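About Trorkico

Who we are
What we do
The bench cell
Service and repair
Contact

Trorkico sets up, maintains and repairs small two-arm robot cells. We work on bench-size machines: two arms, one rail, one table, one controller cabinet. We do not work on floor-mounted industrial robots or on anything that needs a crane to move.

The company began as the repair desk of Jiseter, a supplier of aluminum framing and linear rail. Customers who bought framing for a robot cell kept asking who would square it, wire it and keep it running. The repair desk became a separate firm and moved to its present shop in Arklow. We still buy most of our framing stock from Jiseter. We now have 15 employees, and 123 cells are under a service agreement.

The bench cell

Our reference machine is the two-arm bench cell. We keep one assembled in the shop at all times. New procedures are tried on it before they go into the service manual, and technicians are signed off on it before they travel.

The cell is a white tabletop closed in by walls on three sides. The frame is aluminum extrusion. Both arms bolt through base plates to a common rail along the front edge, and the slotted panel below the rail covers the front of the cell. A crossbar at the back carries a wire basket, and a second basket is mounted on the left wall.

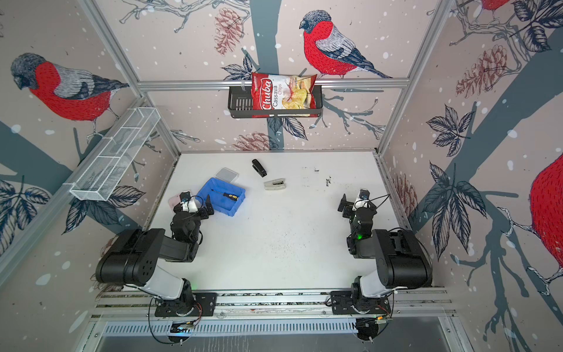
Setup follows a fixed order. The table is leveled first, with the arms off. The rail is then fitted and checked for height at both ends and at the middle. If the rail is out of line, the two arms will disagree about where the table is, and no amount of software correction will fix that for long. Base plates go on next. Bolts are tightened in a cross pattern in 2 passes, then marked with paint so that any later movement shows.

Cables are routed after the arms are on. The wrist cable needs a free loop above the gripper. Too short, and it pulls on the connector when the wrist turns. Too long, and it catches on whatever stands at the back of the table. We set the loop with the wrist turned to each end of its travel and tie it only at the points given on the drawing. No ties are placed across a joint.

Wall covering is the choice of the customer. Our own cell has a patterned paper with bullfinches, branches and pine cones, and we leave it up during camera checks. A plain wall makes a camera check look better than it will look in use.

Calibration

Each arm is homed alone, with the other arm folded back. The wrist cameras are then checked one at a time, followed by the grippers. The last step is the shared-table check, in which both arms reach over the same part of the table in turn and the difference between them is recorded.

For the reach check we use common items in place of machined blocks. The set changes. At present it includes a blue tray, a pair of staplers, a screwdriver with a yellow and black handle and a flat translucent lid. They differ in height, finish and weight, and they can be replaced from any office supply store.
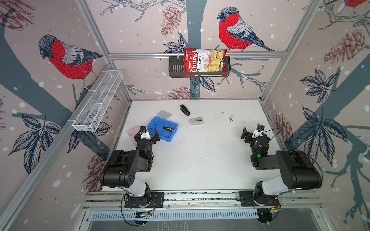

Both arms over the table of the bench cell, with the screwdriver in the blue tray.

The results are written to the cell record. A cell that passes is issued a sheet with the offsets for both arms, the bolt check and the cable drawing number. One copy stays with the machine.

The full procedure, from bare frame to signed sheet, has 491 steps. Many are short. A technician working on a cell with no faults will skip the repair branches and finish in one working day. A cell that has been moved between buildings takes longer, mainly because the table must be leveled again and everything after that depends on it.

Service and repair

Routine service covers the following:

Rail: clean, inspect for dents, check end stops
Base plates: check paint marks, retighten if a mark has shifted
Joints: listen for noise over full travel, measure play at the elbow
Grippers: inspect fingers for wear, check that both close evenly
Wrist cameras: check mount screws, clean lens, repeat camera check
Cables: inspect at each tie point, check loop length
Table: wipe down, inspect surface

Worn tabletops are not replaced on looks alone. Specks and scuffs on a white surface are normal in a cell that is used. We replace the top when a straightedge shows a low spot, or when a mark is deep enough to catch a gripper finger.

The faults we see most often are at the wrist. The cable flexes there more than anywhere else on the arm, and a failing conductor usually shows up as a camera that drops out in one position and comes back in another. Technicians move the wrist slowly through its travel with the signal on screen before they open anything. If the dropout repeats at the same angle, the cable is changed. If it does not, the connector is cleaned and reseated, and the test is run again.
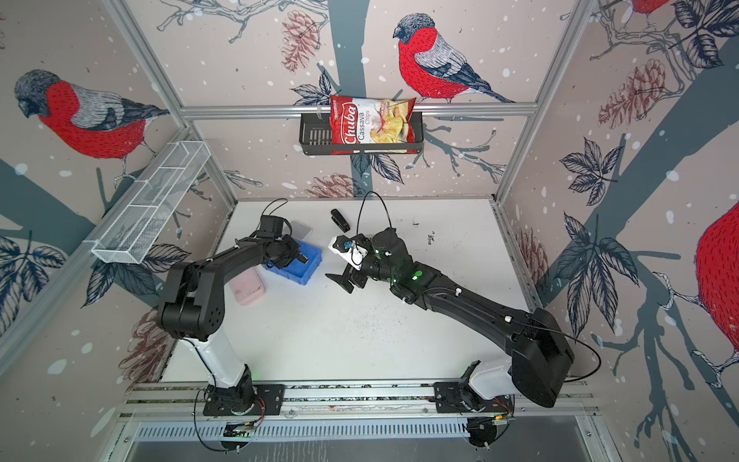

Shoulder and elbow housings are opened in the shop only. Dust in a joint does more harm than most of the faults that lead people to open one. If a joint needs work, we remove the arm at the base plate, fit a loan arm and take the original back to Arklow. The loan arm is calibrated on site, and so is the repaired arm when it goes back. Offsets are never copied from one arm to another, even between arms of the same type.

Parts for the current arm type are held in stock. For older cells we keep wrist cables, gripper fingers and base plate hardware. Other old parts are made to order by Ortuño, a machine shop we have used since we opened. Ask for lead times before you take a cell out of use.

Training

We hold an operator course in the shop each October. It covers daily checks, safe stop, cable inspection and how to read the cell record. It does not cover joint repair. Class size is limited by the space around the bench cell.

Contact

Send service requests through the form on the Contact page. Include the cell number, which is on the plate under the rail, and the date of the last signed sheet. If the fault comes and goes, note the position of the arm when it occurs. The service desk opens at 7:30 a.m. Visitors to the Arklow shop should use the side entrance and sign in at the parts counter.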